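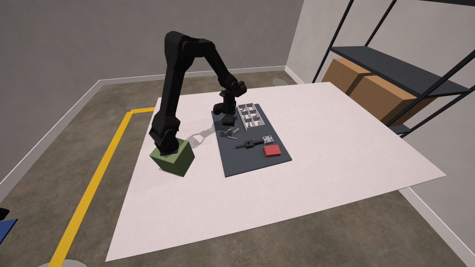 Figure 1. Robot arm on its green pedestal, gripper open above the dark grey board (computer render).

Telling the Past Through Young Eyes: Child Narrators in Two Historical Novels
Project report, second-year option in Reading and Reviewing
Submitted 2019-01-15

Introduction

I chose this project after reading Skindance over the summer and finding that I couldn't stop talking about it. It is a sea story, a family story and a story about the leather trade, told by a girl who is nine when it begins and fifteen when it ends. I wanted to know how a writer can keep a child's voice going for that long without it becoming tiresome, and how we as readers learn so much about the grown-up world from someone who only half follows it.

For comparison I picked Mosquera, which is set in a made-up port of the same name and told by a boy apprenticed to a map seller. Both are from the same small publisher, Skarex, and both take place in the eighteenth century. Otherwise they could hardly be more different, and I loved them both!

How I worked

I read each novel twice, once straight through for pleasure and once slowly with a pencil. Mosquera is 700 pages long, so the second reading took most of August and a bit of term as well. On the slow reading I marked every place where the narrator reports something without understanding it. I kept my notes in Ekix, the reading diary our department uses, and tagged them by chapter.

I also lent Skindance to a reading circle of 7 students from other courses and asked them to write down, after the first part, what they thought had happened to the narrator's father. I did not tell them why I was asking.

Skindance: hearing through the floor

The girl in Skindance lives above her uncle's tannery, and a great deal of what she knows comes up through the floorboards. She hears prices, quarrels, a name that makes everybody go quiet. She repeats it all faithfully and gets the meaning wrong. In chapter four she decides that a debt is a kind of illness, as her aunt has said that the family "caught it" from her father, and she goes on being afraid of touching his coat for several chapters. It is very funny and then, quite suddenly, it isn't.

The smells are wonderful. Bark, lime, wet hide, the river in hot weather – I have never read a book that got so much out of one yard. The author hardly ever stops to explain how leather was made. The girl has grown up with it and sees no need, so we pick up the process from her chores. I think this is the cleverest thing in the novel, and it is also why a few readers will give up early. I had to look up four or five words in the first chapter alone.

Mosquera: the boy who looks back

Mosquera is told by an old man remembering himself as a boy, and this changes everything. He knows how it all came out. He can tell us that he was wrong about the harbour master, and he often does. The book has 40 chapters, and nearly all of them open with the old man at his window before we drop back into the shop.

At first I found these openings slow. On the second reading I looked forward to them, especially the ones where his memory slips and he gives a street two different names. The maps are treated the same way. One of them shows an island that the boy inked in by accident, and the trouble it causes runs right through to the last part.

What the reading circle said

Most of the circle guessed that the father in Skindance had gone to sea to escape his debts, which is right. Two thought he was dead. One was sure the uncle had sold him to the navy, and argued for it so well that I went back and checked! Everyone had worked it out from remarks the girl passes on and does not understand herself. Several said they felt protective of her, a word I had not expected to see so often.

What I found

The present-tense child makes us do the work, and we feel close to her for having done it. The remembering narrator does more of it for us and gives us something else in exchange, a kind of sadness about how little he noticed at the time. I had expected to prefer the first method and I still do, though by a smaller margin than in the summer.

If I did the project again I would lend out Mosquera as well. It is a lot to ask of friends during term, but I would love to know when they first suspected the island.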